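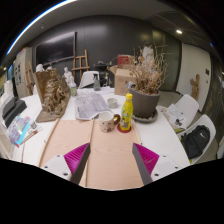
Speaker notes prepared by Dimas Pasaribu, Plant Records and Education, Dokemcombe Public Garden
Session: Overwintering Container Plants
Speaking time: 20 minutes, questions to follow

Opening

Good morning, and thank you to the Gasser Horticultural Society for the invitation. My remarks cover the care of container plants between the last weeks of fall and the first potting day of spring. They draw on the garden's own records and are meant for home growers with a porch, a garage or a cool spare room.

(Pause while handouts are passed along the rows.)

Why containers differ

A plant in open ground has the warmth of the soil around its roots. A plant in a pot has only the potting mix and the wall of the container. For that reason we treat a potted shrub as two zones less hardy than its label states. Members who garden in zone 6 should therefore choose plants rated to zone 4 if the pots are to stay outdoors all winter.

Choosing a place

Dormant woody plants do well in an unheated garage that stays just above freezing. Tender perennials, including fuchsia and pelargonium, prefer a cool room with some light. Keep all pots away from heating vents.

At Dokemcombe we moved 1244 containers under cover last year. The Cotura House took the tender stock, and the hardy shrubs went against its north wall, packed close together and mulched to the rim.

Watering

Most winter losses in our records are due to water, and more often too much than too little. Check each pot by hand once a month. If the mix is dry to the second knuckle, water lightly and empty the saucer afterward. Do not feed until new growth appears.

Is it dead or dormant?

This question comes up every March. Scratch a small patch of bark with a thumbnail. Green tissue underneath means the stem is alive. If it is brown, move lower and try again. A plant with no green on its upper stems may still come back from the base, and we ask our staff to wait until May before discarding it.

(Slide 7: scratch test on hydrangea. Allow time for those at the back.)

Returning plants outdoors

Begin with an hour or two in shade and extend the time over ten days. Bring pots in again if frost is forecast.

Acknowledgments

The monthly check sheet was drawn up by Rupert Wallner, and copies are on the side table. The Skorik Fund met the cost of printing. Questions will be taken from the floor microphone, and the plant exchange opens in the lobby at 11:30 a.m.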